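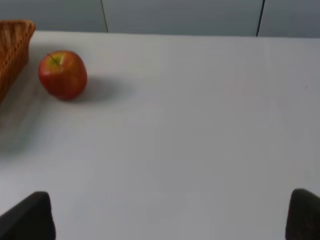 A red apple with yellow and pale green patches near the top.

The Carbridge labor case was a civil action brought against Hekomeck, a fruit-packing company, over its treatment of seasonal workers at its plant in Jillham. It concerned unpaid overtime, withheld identity papers and charges for company housing.

Background
Hekomeck opened the Jillham plant to sort and pack apples for supermarkets. Most of its seasonal staff were hired through Châu, a recruitment agency that charged each worker a placement fee. The fee was taken out of wages over the first 17 weeks, and workers who left early were billed for the balance.

Complaint
Labor inspectors visited the plant in September and interviewed around 90 workers. Their report stated that shifts often ran past the legal limit and that passports were kept in a locked office. Hekomeck denied holding documents against anyone's will – it said they had been handed in for safekeeping – and blamed the agency for errors in pay.

Settlement
The case was filed at the district court in Carbridge and lasted nine months. Under a settlement approved on 11 Nov 2023, Hekomeck agreed to repay 100 percent of the placement fees and to end its contract with Châu. The company did not admit liability. Claims against the agency were heard separately.

See also
Debt bondage
Migrant labor
Wage theft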